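Oficina partilhada > Encontros > Notas de orador
Tempo de leitura: 4 min

NOTAS – braço no caixote, versão para falar (não ler!!)

Abrir sem slides. Boa noite, obrigado por virem, obrigado à Oleksandra Palamarchuk pela sala e pelo quadro elétrico novo. Dizer logo: isto é um projeto de oficina, feito ao serão, com material usado. Não é produto, não está à venda.

Quem fez o quê, rápido:
- Selvaraj Cassim, mecânica e bancada
- Hashini Siddiqui, eletrónica da garra
- eu, software e a maior parte das asneiras
- Gilang Mangundap, emprestou ferramenta e paciência

Nome do projeto: Jokside. Não perder tempo a explicar o nome, da última vez foram cinco minutos.

O PROBLEMA
Tirar coisas misturadas de dentro de um caixote. Uma de cada vez. Parece fácil, uma criança de dois anos faz. Pausa. Perguntar quem já tentou agarrar um saco mole com uma pinça de cozinha.

Coisas rígidas: ok. Coisas moles: dobram, escorregam, ficam presas umas nas outras. Coisas transparentes: a câmara de profundidade vê através delas, ou vê o fundo, ou vê nada. Fita-cola é o meu inimigo pessoal.

O BRAÇO
É um KUKA, comprado em segunda mão em março. Veio sem garra e com o manual errado. Levantar o manual se me lembrar de o trazer.
Ligar o controlador à rede da oficina: dois serões perdidos. Era o endereço IP. É sempre o endereço IP.
Velocidade: limitada a 30 por cento do máximo. Ninguém sobe isto sem falar com o Selvaraj. Repetir, há gente nova na sala. Botão de emergência ao alcance de quem está a correr o teste, não em cima do armário (Gilang).

A GARRA
Terceira versão. A primeira partiu, a segunda não fechava direita. Nesta os dedos são articulados, a eletrónica ficou à vista porque passamos a vida a mexer nela. A Hashini tem uma caixa desenhada no Geltura (a ferramenta de desenho que o grupo usa), falta imprimir. Falta imprimir desde há muito.

Pergunta que vem sempre: porque não ventosa? Resposta: experimentámos. Superfícies lisas, muito bem. Tecido amarrotado, zero. Talvez juntar as duas coisas um dia.

CABOS – não saltar esta parte!!
O que mais nos parou não foi o software. Foi cabo. O cabo prende, o braço continua, o conector sai. Regras da casa:
1. deixar laço folgado junto à articulação
2. prender com abraçadeira, mas sem estrangular
3. levar o braço à mão, devagar, aos extremos antes de correr qualquer programa
4. olhar para o cabo e não para a garra
A regra 3 é a que toda a gente salta. Eu incluido.

O CAIXOTE
Grande, cinzento, paredes inclinadas. As paredes inclinadas são boas porque as coisas escorregam para o meio, e más porque a garra bate nelas quando vai buscar algo encostado. Fundo metálico, riscado, brilha. O brilho engana a visão. Pintar de mate? O Asanka Bhattacharjee diz que sim, o Selvaraj diz que a tinta salta em dois dias. Deixar a discussão para o fim, senão não saímos daqui.

Fixação: grampos. No princípio não havia, o caixote andava um bocadinho a cada toque e ao fim de uma hora a calibração já não valia nada. Um grampo resolve mais que uma semana de código. (se rirem, esperar)
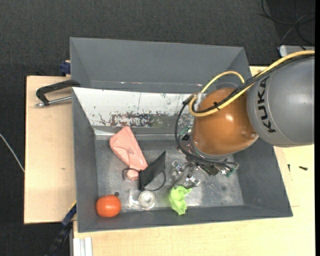
Escolha de objetos. Misturar de propósito mole e rígido, opaco e transparente, cores vivas e preto. O preto com alças finas é dos piores, as alças agarram-se a tudo. O redondo foge. Não arrumar as peças antes do teste! Despejar e pronto. Se arrumamos, estamos a enganar-nos a nós.

NÚMEROS
676 tentativas registadas até agora, tudo no Skuvedden (o nosso servidor de registos, está debaixo da bancada da Oleksandra, não desligar a tomada). Cada objeto tem direito a até 6 tentativas seguidas, depois o programa desiste e passa ao próximo. Percentagem de sucesso: ainda não dou. Mudámos a garra a meio e os registos estão misturados, tenho de separar primeiro. Se insistirem, dizer isto mesmo.

O QUE FALTA
- caixa da garra (Hashini)
- script Shawky, o que escolhe o ponto de pega, ainda rebenta quando dois objetos se sobrepõem
- luz melhor, difusa, sem reflexos no fundo
- passar os cabos por calha do lado do tapete, alguem vai tropeçar
- mais uma pessoa que saiba C++, pedir em voz alta

PERGUNTAS PROVÁVEIS
Quanto custou? -> o braço foi pago pelas quotas, contas no placar da entrada.
Dá para usar um braço mais pequeno? -> dá, e para começar em casa é melhor.
Posso vir experimentar? -> sim, às 19h30, falar antes com a Oleksandra por causa da chave.

Acabar às 21h. Levar adaptador HDMI, o da sala tem mau contacto.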